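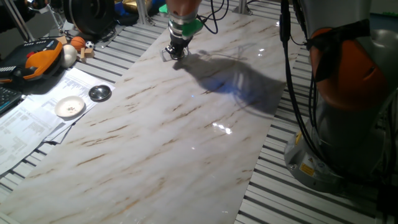
A marble pattern must never repeat where the eye can catch it, Patricio Bustamante wrote to me when I asked him how to choose a panel for my kitchen. It was the whole of his letter, except for a greeting and a telephone number in Hirlow.

I called the number. I had been living for 57 days with an unfinished worktop, and I was ready to listen to anybody.

In my country we did not have marble at home. We had it in the bank, in the church and on the counter of one pastry shop, where children were told to keep their elbows off. So when I moved to Clultstead and saw white veined surfaces in every second kitchen, I believed for some weeks that my neighbours were very rich. Then I leaned on one of them, and it was warm under my hand. It was a printed pattern, and quite a good one.

I have since become interested in these surfaces, perhaps too much. The glossy white kind is the one most people ask for. On the panel at the top of this page the veins are thin and go diagonally, in brown, tan and grey, and I like them more than the thick dark veins which were in fashion when I arrived. Thick veins look like a map. You begin to search for the rivers, and your soup burns.

Patricio sold such panels for 20 years and he has strong opinions. He dislikes a vein that runs parallel with the wall. He says it makes a room look like it was ruled with a pencil. A diagonal one is kinder to small kitchens, in his view, but then you must decide the direction before you cut anything, and if you have two panels meeting in a corner you should lay both on the floor first and walk round them. I did this. My husband walked round them also, and we did not agree, and the panels stayed on the floor until the next evening.

The other question is the shine. At the Okoth showroom, where I went in July, all the samples were standing upright against a wall and looked very calm. When a glossy panel lies flat under ceiling lights, it gives the lights back to you as white spots, and the shadow of anything above it falls across the pattern. I had not thought of this. For a worktop under a row of lamps I would now take a sample home and put it in its real place, at the real hour when you cook. A matt surface is easier for the eyes, though Patricio finds it sad.

My panels cost me 600 pounds with the cutting, and I paid for one of them twice, as I measured the sink from the wrong side. The second one came from Fonex, a small workshop behind the Hirlow bus station. They asked me to send the measurements again, in writing, and then they telephoned to read them back to me slowly.

For cleaning I use a soft cloth and a little washing-up liquid, and after that a dry cloth. Fingerprints show on the gloss mostly in the morning, when the sun is low. I keep a wooden board beside the cooker for hot pans.

There is one place, behind the kettle, where the same brown vein appears 2 times. I have not told Patricio about it, and when he comes for coffee I move the bread bin.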